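Wostia Offers Table

README for the November release

What this is

Wostia is a table of retail promotions for skincare, bath and body products, collected from the public offer pages of shops and beauty salons. Each row is one offer: what is reduced, by how much, under what conditions and for how long. The table is meant for people who study how beauty discounts are worded and timed, and for anyone building a tool that compares them.

The release contains 2448 offers. Of these, 1771 give a percentage off, and the rest are gift-with-purchase offers, bundles, two-for-one deals and fixed amounts off. All text is in English or has been translated into English, and the column source_lang tells you which.

Files

offers.csv - the main table, one row per offer
shops.csv - one row per shop or salon, linked by shop_id
terms.txt - the list of allowed values for the category and condition columns
changes.txt - corrections since the previous release

All files are UTF-8 with commas as separators. Text fields are in double quotes, and a double quote inside a field is doubled. Empty fields are left empty. We do not use NA or a dash.

Columns in offers.csv

offer_id - whole number, never reused
shop_id - matches shops.csv
title - the headline of the offer as published, with capitals kept
category - one of six values: face, body, hair, bath, sun, mixed
kind - percent, amount, bundle, gift or twofer
value - the size of the reduction; empty for gift and twofer
condition - for example members only, minimum spend, first visit
start, end - dates as year, month, day; end is empty if the page gave no closing date
source_lang - two-letter code

How the offers were collected

Pages were read by hand and entered through a form. The first batch came from shops in Henberg and the second from Virnau, where more of the offers are tied to salon treatments. If an offer was published more than once with the same wording and dates, it was entered once. If the dates were extended, the row was kept and the end date changed, and the old date is in changes.txt.

Offers that said "up to" a certain percentage are stored with the highest figure in value and the words "up to" in condition. Please bear this in mind before working out averages. A sale of "up to 70% off" may have very few products at that level.

Spelling mistakes in titles have been left alone. Prices are given in the currency of the page and have not been converted.

Scope

Only skincare, bath and body products are included, plus hair products sold by the same shops. Supermarkets and department stores are covered if they published a beauty offer, but their other goods (food, clothing, socks, household items) are left out. A mixed basket deal is included when at least one beauty product is named in it. 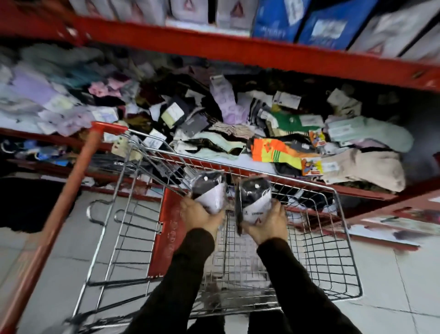

Known problems

The sun category is thin, as most pages were read outside the summer season. Start dates are less reliable than end dates - many shops give only the day an offer closes. Some Virnau salons list a price "after discount" with no original price, and in those rows kind is amount and value is empty.

Offer 2051 appears in the previous release with the wrong shop_id. It is correct here.

Using the table

You may copy, change and share the table, including for paid work, as long as you name Wostia and say which release you used. The wording of the offers belongs to the shops that wrote them. Do not present any row as a current offer.

Zapata, the small script we use to check the files, is supplied separately. It reports missing shops, end dates earlier than start dates and category values not listed in terms.txt. You do not need it to open the table.

Corrections

Send the offer_id, the column and the value you think is right. Corrections go into the next release and are listed in changes.txt.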